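November 25, 2025. Open day, folding cell, notes for the group

Written the same evening, so please excuse the order. Stamatia Drakos and I ran the demonstration together. She talked to the visitors and I stayed at the keyboard. We had three groups, 12 people in each, and the last one came from Van Rooij and asked the hardest questions.

Before the first group I went once through the set with the arms on. The cloth was the pink one again, on the bare white table. I wanted to check that the right gripper presses the folded piece with enough force while the left one waits above the table.

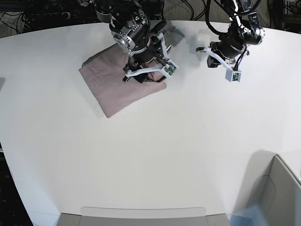
## What the visitors asked

- Why two arms? Stamatia answered that one arm can fold, but it must put the cloth down more often.
- How many trials did we do? I gave the number since August, that is 324. I should have said that this counts only the complete ones.
- What does the software do, and is it the same as Trellero? No, we use Zaketow for the planning and our own scripts for the grippers.
- Can it do socks? Not yet. They laughed, but I think it was a serious question.

A man from Clelumeo wanted to know how the robot finds the waistband. I explained that we look for the wide end first and then choose a corner. With trousers I prefer to hold the waistband with the right gripper and the hems with the left, and keep the legs side by side. He asked if we pull. We do, a little, and the limit is in the configuration file (please do not change it without telling me).

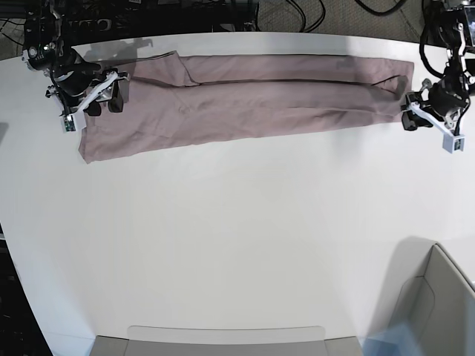
The limit was set for the thicker fabric, and I am not sure it is good for thin ones. I will repeat the test with both values and write the result on the next page. Also the visitors stand too near on the left side. Next time we put tape on the floor, one big step from the table.

## T-shirt

The t-shirt is more difficult to explain than the trousers. People see a flat shirt and think the work is finished, but the collar makes a fold that the planner can read as an edge. We lay it sideways with the hem to the right and start the left gripper from the hem half. 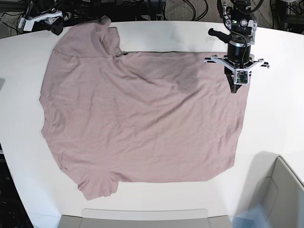
Stamatia thinks we should flatten the wrinkles by hand before each run during a demonstration. I do not agree, because then we show something different from our daily work. We did not decide.

To do:

- ask Van Rooij for the fabric list they promised
- save the log files, there are 156 and the disk is almost full
- tie the cables behind the table
- write one page in simple words for visitors, Stamatia will correct my English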